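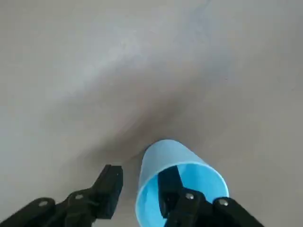

The Cup

The man from Emuter had promised my mother-in-law that it would do the dishes, and she had believed him, because he wore a tie.

I drove over in February to see it. She had cleared out the dining room for the thing, moved the good table to the garage and put the china cabinet against the wall with its face turned in. The arm stood where my father-in-law used to carve.

"It's learning cups," she said.

"What has it learned?"

"It's only on cups."

We sat on two folding chairs. At ten past four it picked one up. It took the wall of the cup in a pinch, one finger in and one finger out, and raised it off the table, and carried it through the air the way you would carry a mouse by the tail. Then it set the cup upright and went still. A light on its shoulder turned green.

She clapped. I said I could do that.

"You could," she said. "You don't."

That was fair, and I went and ran the water. There were 33 things in the sink and on the counter. I know because the Uvham program wanted a tally every night, and she kept it on the back of an envelope in her neat bookkeeper's hand. Things dirty, things washed, things washed by machine. The last column had a long row of zeros going back to Christmas.

"They pay you for this?" I said.

"Seventy dollars a month. And they told me by spring it would be plates."

"They told the Boychuk plant it would be packing boxes by spring. That was two springs ago. They've still got people packing boxes, and now they've got people standing next to the machine too."

She didn't answer. In the other room it had started again, and I could hear the motors, a small whine up and a small whine down, then a clatter. Then nothing for a while. Then the whine.

I washed a saucepan. Egg had dried on it hard as paint, and I had to go at it with my thumbnail. I thought about how you would explain that to anybody, when to use the nail and when to let a pan soak, and I couldn't have told you myself. I just knew this one wanted the nail.

"It dropped it," she called.

"I heard."

"It's going back for it."

I dried my hands and stood in the doorway. She had pulled her chair up close and was leaning forward with her elbows on her knees, the way she used to watch the kids on their bicycles. The fingers opened, went down, closed on air, and opened again.

"A little to the left," she told it.

It went a little to the left. I don't think it heard her. I went back and did the forks.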